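Why I stopped believing the word "retread" is an insult

In the town where I grew up, to say that a man drives on retreads was to say that he has no money, or that he does not love his family. I carried this opinion with me for many years, also after I moved to Brerby and began to work in the office of a small haulage firm. I would like to explain why I now think it is wrong, at least for trucks.

A truck tyre has two lives in it, and often three. The part that touches the road is worn away, but the casing underneath, which costs the most to make and uses the most material, can still be good. A retreader inspects the casing, removes the old rubber and puts on a new tread. If the casing is damaged, it is refused. In our firm we send ours to Truter, and in a normal month they refuse some of them. At first this made our drivers angry. I was pleased, as I would worry much more about a workshop that accepts everything.

The usual argument against retreads is the pieces of rubber that lie at the side of the motorway. Everybody has seen them, and everybody says the same thing: there is a retread that has come apart. But a new tyre which runs with too little air also gets hot and comes apart, and leaves the same black pieces behind. Who stops to look at which kind it was? When we began to check our pressures every morning before six, our breakdowns became fewer, and this was true for the new tyres and for the retreaded ones.

I must be fair to the other side. Cheap imported tyres have become so cheap that a new one can cost almost the same as a good retread. Our competitor Yusuf Transport buys only these, and on paper I cannot say that they are foolish. They fit them, they wear them down, they throw them away. The invoice looks fine. But these casings are often too weak to be used again, so the whole tyre is finished after one life. I think that the price of throwing away should be on the invoice too, and at present it is not there.

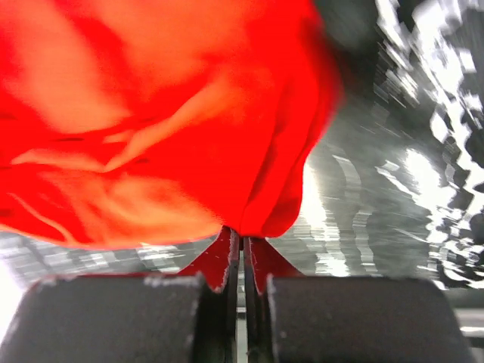
What could be done? I do not ask for a ban on anything. I would ask first that public buyers, who run buses and refuse lorries, write retreads into their contracts as a normal choice. The council here has 30 heavy vehicles and, as far as I could learn, has never asked for a price. The depot at Givlow did ask, and now it uses retreads on all drive axles. Nothing terrible has happened there.

Second, I would like every casing to have a record which follows it: where it ran, how often it was repaired, who retreaded it. Today much of this knowledge is in the head of one fitter, and when he retires it goes home with him.

Our front axles still have new tyres. The law does not demand it from us, but the drivers prefer it, and I do not wish to win every argument. On the trailers, we have not bought a new set for a long time, and the drivers have stopped asking me which is which.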